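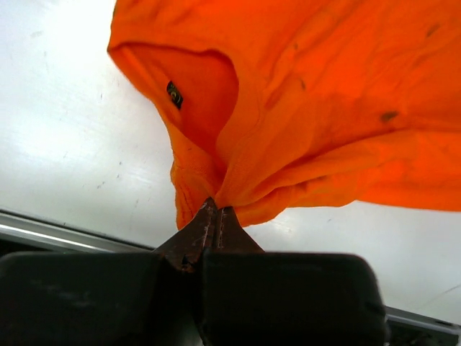 Barka T-shirt, orange, Grade 3. Neck opening with dark inside label.

Barka T-Shirt, Orange, Reclaimed Cotton Knit, Grade 3

The Barka in orange is a reclaimed cotton T-shirt sold whole, with the neck label left in place. It is sorted at the Ashworth warehouse and supplied by Rimotis in cartons or by the pallet. Typical uses are paint and garden work, event crews, textile classes, laundry and folding practice, and cutting down for wipers. The shirt is not safety apparel. It carries no reflective trim and must not be used where rated high-visibility clothing is required.

Listing revised October 2025.

Specifications

Item: short-sleeve T-shirt, crew neck
Material: cotton knit
Color: orange
Condition: reclaimed, Grade 3
Neck label: small, dark, round emblem in greenish yellow
Chest and back print: none
Size range: adult, mixed within carton
Carton: 60 pieces
Pallet: 360 pieces, six cartons
Packing: flat, unfolded, no individual bags
Minimum order: one carton

Fabric and construction

The body is a plain knit with a soft hand and a slightly fuzzy face. It drapes freely when picked up by one point and creases readily when bunched. Creases show as a deeper red-orange against the face color, so an unpressed shirt looks more uneven in shade than it is. Color should be judged on a flat panel in daylight or under a neutral white lamp.

The neck opening has a smooth rim. The label sits inside it and serves as the quickest way to tell front from back during sorting. Where a user objects to the label on skin, it can be unpicked with a seam ripper. Do not cut it out with scissors along the seam line, as this can open the neck seam.

Hems are stitched. On reclaimed stock the hem may wave slightly along its length. This is accepted at Grade 3 and is not a basis for return.

Grading

Rimotis sorts reclaimed shirts into grades by visible condition at the time of inspection. Grade 1 is free of marks. Grade 2 allows faint marks that are not noticeable at arm's length. Grade 3 allows small dark specks, smudges and blotches on any panel, including the front, provided the fabric underneath is sound.

The following are accepted in Grade 3:

Small dark specks, single or scattered
Brownish or gray smudges
General wrinkling
Wavy or uneven hems
Surface fuzz

The following are rejected:

Holes, tears and open seams
Missing sleeves or missing hem sections
Oil or grease that transfers to a white cloth
Adhesive residue
Dampness or odor

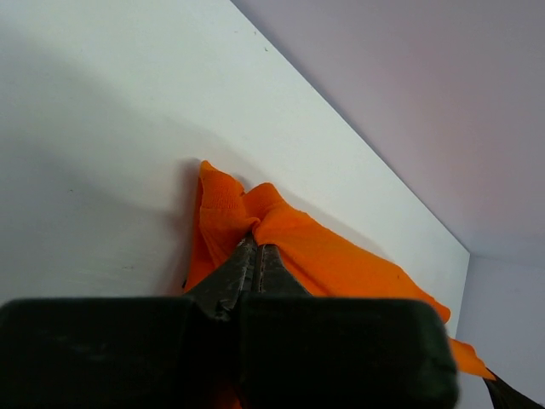 Marks are not treated before shipment. A buyer who needs a cleaner shirt should order Grade 2 or allow for a spot-cleaning step. Enzyme presoak is suitable for food and grass marks. Chlorine bleach should not be used on this color. It lightens the orange unevenly and weakens the knit.

Shade varies between cartons. Shirts come from more than one production run and have been laundered a different number of times. Buyers who need a close match across a group should order all cartons together and state "shade match" on the order. Matching is done by eye and adds handling time.

Care

Wash with like colors. Turn inside out for the first wash. Warm water and a standard powder or liquid detergent are adequate. Do not use fabric softener on shirts that will be cut for wipers, as the residue reduces absorbency.

Tumble dry on medium. In commercial dryers, keep the exhaust temperature below 80 °C. Remove promptly and lay flat or fold while warm. Cotton knit left in a heap sets hard creases that need steam to remove.

Iron on the cotton setting, inside out. Do not dry clean.

Folding and stacking

Shirts are shipped flat and unfolded. For shelf storage, a smooth, light-colored table makes the outline of an orange shirt easy to see and shows lint before it is folded in. The procedure below gives a stack of even width on a standard shelf.

1. Pick up the shirt by the shoulders and shake once.
2. Lay it face down with the neck away from you.
3. Smooth from the center out to both side seams. Check that no fabric is doubled under the hem.
4. Fold one side in to the middle of the back, then lay the sleeve back on itself.
5. Repeat on the other side.
6. Bring the hem up to the neck rim in one fold, or in two for narrow shelves.
7. Turn face up and stack with the neck edges on the same side.

A shirt that arrives tightly bunched is easier to open from two points than from one. Locate the neck opening first, take the hem in the other hand, and draw the two apart over the table until the panel lies open. Pulling on a single sleeve tends to twist the body and stretch the shoulder seam.
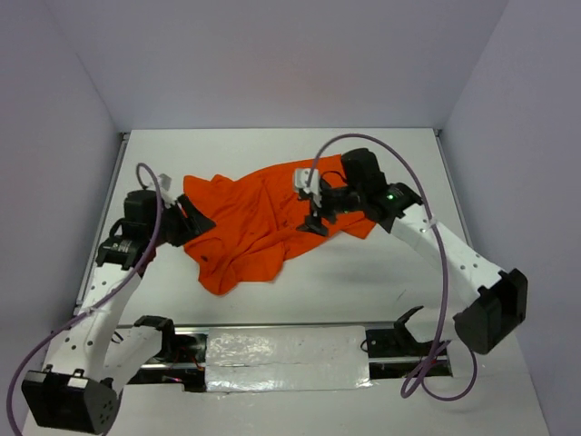
Storage

Keep cartons off concrete floors and out of direct sun. Orange fades faster than the darker colors in the Barka line, and fading is most visible along outer folds. Rotate stock, oldest carton first. Do not stack more than 3 cartons high without a pallet board between layers.

Ordering

Order by carton or pallet. Sizes within a carton are mixed and cannot be specified for Grade 3. Sized cartons are available in Grades 1 and 2 only. Mixed-color pallets can be built from full cartons of any Barka color in the same grade.

Freight is quoted from Ashworth. Pallets ship shrink-wrapped with the grade and color marked on each carton. Check the marking before signing. A carton with the wrong grade will be exchanged if it is reported unopened.

Claims for rejected conditions listed under Grading should include the carton mark and a photograph of the fault. Credit is given per piece. Returns of individual shirts are not required.

Related items

Barka T-Shirt, White, Grade 2
Barka T-Shirt, Navy, Grade 3
Barka Long Sleeve, Orange, Grade 2
Rimotis Cut Cotton Wipers, Mixed Colors
Flirkico Folding Board, Adult
Flirkico Shelf Divider
Flirkico Lint Brush, Wide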